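Chapter 4
Can It Clear the Table Yet?

I started writing this chapter in October, at my own kitchen table, with a cold coffee and a pile of stuff I should have put away. I moved all of it in less time than it took to type this paragraph, and I wasn't even thinking about it. That's the bar we're holding machines to, and it's a mean one!

So can they do chores yet? My short answer is "some of them, slowly, if you pick the chore." My long answer is the next 30 pages. My friend Emília Trnka (she read every draft and argued with most of them) would say I'm being generous.

Let's begin with small things lying on wood. A wristwatch has a strap that bends. A compact disc is thin and shiny, and a VHS cassette is a plain old brick. You'd change your grip for each one without a thought, but a hand with two flat fingers has to make do with what it's got.
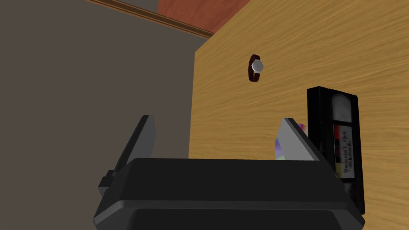

4.1 Reach, Grip, Let Go

When I taught this material at Notden, I had students write down every step of clearing a table. The shortest list had 4 lines. The longest, from Svatopluk Kratochvíl, ran to 710 words, and he still forgot to say where the fruit goes. Try it yourself before you read on (use a real table, please, with real clutter).

What you'll find is that the grabbing is only part of it. You also have to choose what comes first, get your arm over there without knocking anything down, and know when you're done. Two arms help, but now you've got two elbows to worry about.
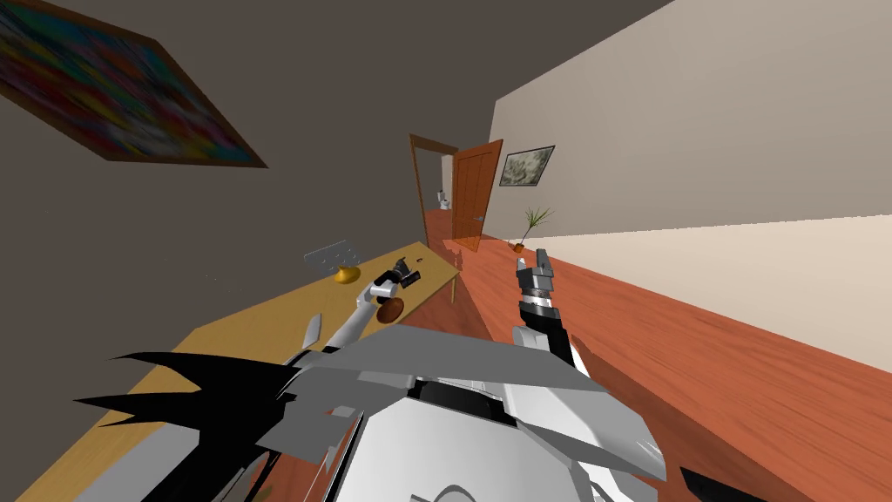 Figure 4.2. One gripper over the tabletop, the other raised.

Keep your list handy. We'll take it apart line by line in the next section, starting with the reach.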